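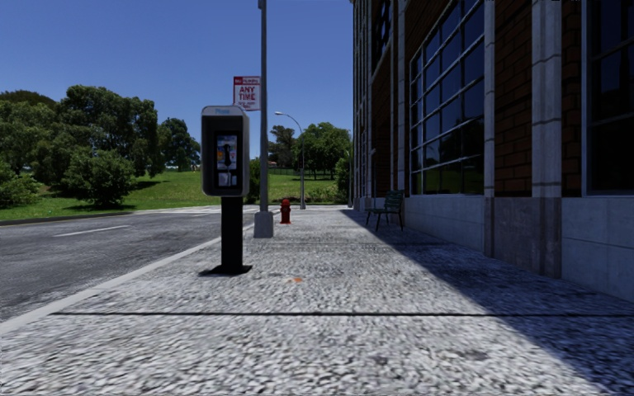

Changes to Sidewalk Permits and Repairs in the Derneseo District

2022-07-11

The Office of Streets and Walkways has completed its review of the rules that govern sidewalks in the Derneseo district. The revised rules take effect in September. They apply to owners of property that fronts a public sidewalk, to businesses that place tables or signs outdoors, and to utility companies that open the pavement for their own work.

The current rules were written when most of the district's sidewalks were the responsibility of individual owners. Over the years the Office has taken on many of these stretches, and the written rules no longer match the way repairs are carried out. Residents have told us that they do not know whom to call about a raised slab or a sunken curb. The revised rules are intended to give a clear answer for each block.

Responsibility for repairs

Beginning in September, the Office will be responsible for all sidewalk slabs on Skunen Avenue, Dow Street and the blocks between them. Owners on these streets will no longer receive repair notices for ordinary wear, frost damage or lifting caused by street trees. Owners remain responsible for damage caused by private construction, by vehicles crossing the sidewalk outside an approved driveway, and by private drains.

On all other streets in the district, the present arrangement continues for now. An owner who receives a repair notice has 40 days to complete the work or to request that the Office do it and bill the cost. Requests for more time must be made in writing before the notice period ends.

The spring survey identified 419 slabs in need of replacement. Of these, 195 are on the streets now passing to the Office, and they will be replaced first. Notices will be posted on each block before work begins, and access to front doors will be kept open during the work. Temporary ramps will be placed at shop entrances and at any address where a resident has asked for one.

Width of the walking path

The revised rules set a single standard for the clear path that must be kept open to people on foot. Until now the required width depended on the date of the permit, which led to uneven conditions from one storefront to the next. All permits will follow the same standard when they are next renewed. Permit holders will receive a drawing of their frontage with the clear path marked on it.

The clear path must remain open at all hours. Planters, signboards, bicycle racks and stacked chairs may not be placed in it, even after closing time. Fixed items such as light poles, hydrants, mailboxes and parking meters are taken into account when the path is measured, and a permit holder may not treat the space beside them as extra room for seating.

Work by utility companies

Companies that cut into a sidewalk must restore full slabs from joint to joint. Asphalt patches will be accepted only as a temporary measure, and only where a date for permanent repair has been given to the Office. A deposit of $2,000 will be required for each opening. The deposit is returned after a final inspection.

The Office has engaged Trorkex, a paving contractor, to carry out the first round of slab replacement. Crews will work on weekday mornings and afternoons and will not close more than one side of a block at a time. Questions about the timing of work should be directed to the Office and not to the crews on site.

Snow and leaves

There is no change to the rules on clearing snow and leaves. Owners and ground-floor tenants must continue to clear the full width of the sidewalk in front of their building, including on the streets where the Office will now handle repairs. Snow may not be pushed into the roadway or against hydrants.

How to comment

Copies of the revised rules are available at the front desk of the Office and at the Skunen Avenue library branch. Written comments on the drawings, the order of work or the list of slabs may be left at either location. Residents who need the rules in large print or in another language may request a copy at the front desk.

Applications for outdoor seating permits under the new standard will be accepted from the first business day of September. Permits already issued remain valid until the date printed on them.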